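Ticket closed: Duplicate reminder letters sent from Promotach, Bruda branch library
Opened Thu 20 February. Priority: high. Assigned to: Hậu Ung, Patron Systems.

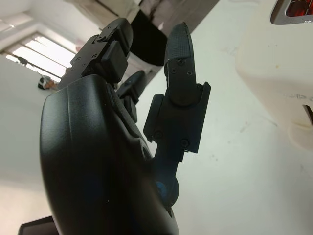
Summary of report. The Bruda branch notified this office that patrons with a single overdue item had received the same reminder letter by mail more than once. The branch manager, Carmela Montes, supplied copies from three households. In each case the letters carried the same date and item number but different reference numbers.

Initial findings. The overnight export from Promotach contained 1,606 letter requests. The normal limit for one export is 500. The limit had been removed in August during the move to the new mail vendor and was not restored afterward.

Step 1. Mail export suspended for all branches. Pending letters placed on hold. E-mail reminders were not affected and continued to go out on schedule.

Step 2. Patron records compared against the Feto address file. Duplicates were found only where a patron's address had been edited and the former address kept as "alternate." Promotach treated the two entries as separate recipients, even when the street and unit number were identical.

Step 3. Alternate addresses cleared on 5 test accounts and the export repeated. One letter was produced per account. The result was the same on a second run.

Step 4. Correction applied to the remaining accounts at Bruda. The Thân branch was checked at the request of its manager. It has the same setting, but no duplicate letters had been mailed.

Step 5. Export limit set to 400 until further notice. Requests above the limit will carry over to the following night. Branches may therefore see reminders dated one day later than expected. Due dates and fines are not changed by this delay.

Resolution. Mail export resumed. Patrons who received more than one letter owe nothing further and do not need to contact the library. Staff are asked not to enter alternate addresses until the vendor's update has been installed. Seasonal addresses should be recorded in the notes field for the present.

Outstanding. Postage credit has been requested from the vendor. A separate ticket will be opened for that matter.

Comments

Carmela Montes: Confirmed at Bruda. Please advise whether the held letters will be released or canceled.

Hậu Ung: Canceled. New letters will be generated for items still overdue.

Circulation desk, Thân: Does the notes field print on the letter? We have patrons who would object to that.

Hậu Ung: It does not print.

Circulation desk, Thân: Thank you. We will start using it today.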